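Neagu Building Newsletter
November 23, 2025

Cold hands and the bicycle: what we learned from the winter rides

Every year when the temperature goes down, the same question arrives in our club mailbox. How can I keep my fingers warm on the bicycle without losing the feeling for the brakes? Grigore Pană has ridden to work through many winters, and he agreed to share his habits with us.

His first advice is to buy gloves one size larger than you think. A tight glove presses the fingers and the blood cannot move well. He wears a thin wool pair inside and a windproof pair outside.

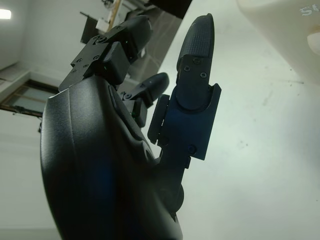
A textured fingertip gives more grip.

Cauã Bastos, who joined us from a much warmer country, prefers mittens with two parts, the kind where the fingers stay in pairs. He says that he laughed at them in the shop and bought them one week later. For the long route to Skamitz, which is 20 kilometres with wind from the side, he also puts covers on the handlebar. 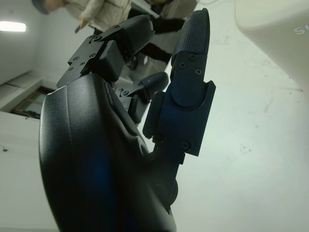 Wet gloves are a bigger problem than cold ones, and most of us dry them in the wrong way. Please do not put them on the radiator, as the leather becomes hard and the glue opens. Turn them inside out, fill them with newspaper and leave them standing overnight with the fingers up. In the morning change the paper if it feels damp. Leather parts need a little cream after they are dry, but keep it away from the palm, where you hold the brake.

For repairs on the road, Grigore carries a second thin pair in a plastic bag. Changing a tube with bare hands in January is possible, but he does not recommend it. He also opens the valve caps at home once a month,

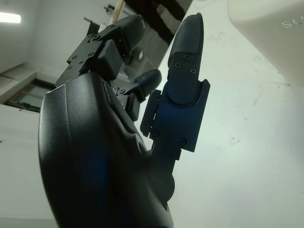
so that they do not get stuck when he needs them quickly. The same goes for the quick release on the wheel, which likes a drop of oil before the salt comes on the roads.

The first winter ride goes to Gamness and back by the river path. Lights are required, front and rear. If you have spare gloves in good condition, please bring them to the box next to the bicycle room.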